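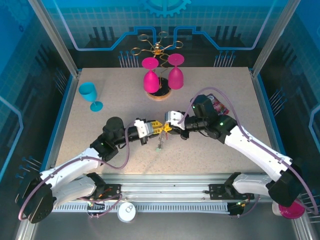 4 min read

How I wash and dry wine glasses by hand (and stopped breaking them)

I broke 16 wine glasses in my first few years of having a real kitchen. Most of them went in the sink, a couple in the dishwasher, and one snapped in my hand while I was twisting a towel around inside it. That last one needed stitches, and it's the reason I finally asked Tiina Pesonen, who ran the bar at Lerkach for years, to show me what she does. Most of what follows is hers. I've added a few bad habits of my own.

What you need

A plastic dish tub or a folded towel for the bottom of the sink, plain dish soap, a soft sponge with no scrubby side, white vinegar, and two lint-free towels. I use flat-weave linen ones from Musteo that I've had forever. Old cotton pillowcases cut in half work just as well, so please don't go shopping for this.

Before you start

Leave them until morning. I mean it! Nearly all my casualties happened after eleven at night, with guests still in the kitchen and a bit of wine in me. Rinse each glass, put an inch of water in it so the red doesn't dry in the bottom, push them to the back of the counter and go to bed.

In the morning, clear everything else out of the sink first. Pots, forks, all of it. And if your faucet swings, swing it away. Mine is a heavy old Prasis with a long neck and it has taken out more rims than I have.

Washing

1. Line the sink or tub and fill it with warm water. You want it comfortable on your hands, since very hot water on a cold glass can crack it. If you've got a thermometer and like that sort of thing, I go for 34 degrees Celsius, like a slightly sad bath.

2. Use one small drop of soap for the whole tub. Too much is what leaves that film that makes sparkling wine go flat in the glass.

3. Wash one glass at a time. Hold it by the bowl, never by the stem or the foot. If you hold the foot and turn the bowl, all the twist goes through the thinnest part.

4. Do the rim first, with the sponge folded over it, and go around gently with your thumb outside and a finger inside. Lipstick usually needs a second pass. For the bottom of a narrow glass, use a sponge on a stick, not your fist.

5. Rinse in warm running water, inside and out, until it stops feeling slippery.

If the glasses look cloudy after that, it's probably minerals. Fill the tub again with a cup of vinegar in 800 ml of warm water, roll each glass around in it for a minute or so, and rinse again. If the cloud is still there when they're dry, the glass may be etched, and you can quit scrubbing. Mine from the old dishwasher days are like that and I use them for juice.

Drying

Stand them upside down on a folded towel for a few minutes, tipped a little so air gets under the rim (I slide a chopstick under one edge). Then dry them while they're still warm — this is the bit that gets rid of spots.

Take one towel in each hand. Cradle the bowl in your left, push a loose corner of the other towel inside with your thumb, and turn the glass slowly. Both hands stay on the bowl. Do the stem and foot afterward as a separate job, holding the foot with the same hand that's wiping it.

Wash your glass towels without fabric softener. Softener leaves a coating that goes straight onto the glass, and I spent a whole June blaming our water for it.

Putting them away

Upright in a cupboard is my vote. Upside down traps stale air and puts all the weight on the rim, though if your shelves are dusty you may not care. Leave a finger's width between bowls. Hanging racks are fine if the glasses don't knock together when a door slams. Those decorative wire holders with the curly branches look lovely on a sideboard, but I'd wipe the glasses on them before guests come, and I wouldn't put one where a cat or an elbow can reach it.

If you've got a box of really good ones, keep the box. My Aaltonen glasses were 70 euros for the set and they still go back into their cardboard slots after New Year's, fully dry, with the lid left open overnight.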